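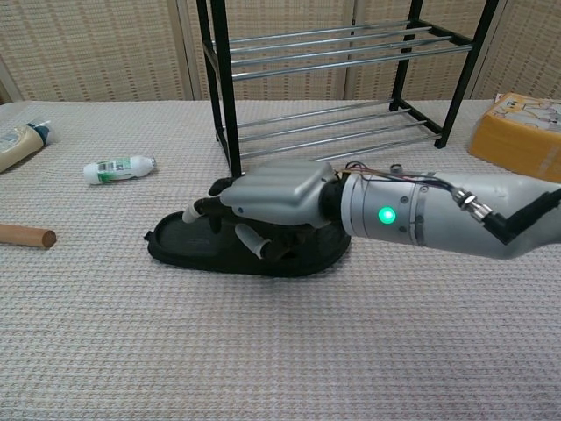
The black sandal on the pink cloth, with the cream tube (dark blue cap) off to the left.

Sorting out the summer shoes: a little gallery

Hello again! April 2019 and I have finally got round to the shoe box, the one that goes under the stairs every October and gets ignored until the first warm weekend. I said last year I'd do a page on it and then didn't, so it's going up now while the table is still covered in bits.

The picture is at the top and my notes for it are below. I've kept them short (well, short for me).

The sandal
A plain black one, nice and rounded, with a raised rim running round the edge of the sole. That rim is lovely for keeping your foot where it should be and a complete menace for collecting sand. I go along the inside of it with an old toothbrush and warm soapy water, then wipe the footbed with a cloth and leave it somewhere airy. Please don't put rubbery shoes on a radiator. I did that with a pair from the market at Gratby and one of them has never sat flat again!

The footbed
It looks slightly darker than the rest. I rather like it, and I wouldn't scrub at a patch like that trying to even it out. If yours feels slippery a drop of washing-up liquid does more good than any of the sprays, and I have bought most of the sprays.

The cloth
Pale pinky beige with a bit of texture to it, and my favourite thing to sort on. Black shoes show up a treat and so does every crumb of dried mud, so you know when you've missed a bit. It came from the household stall at Radonham, folded up in a bag with two others I've since cut up for dusters. Forty degrees, no softener, shake it out of the back door first.

The tube
There's some small print on the label but it's faint, so I can't tell you what it says from the picture and I'm not going to guess. Several of you have written in about tubes before! My only rule is to try whatever you're using on the underside of the sole first and wait a day.

Where it all goes afterwards
Sandals go in the low basket by the door, soles together, and anything that pinches goes in the charity bag. I've tried the Clomix stacking racks and they're fine for trainers, but flat shoes slide straight off the back and you end up on your knees with a torch.

The old shoe page has had 1739 visits, which is up from 1182 when I last looked, and I'm very chuffed about it. There are 118 pictures in the household section now if you fancy a wander. Wellies next, once I've found the other half of the green pair.

Back to the household galleries
Leave a note in the guestbook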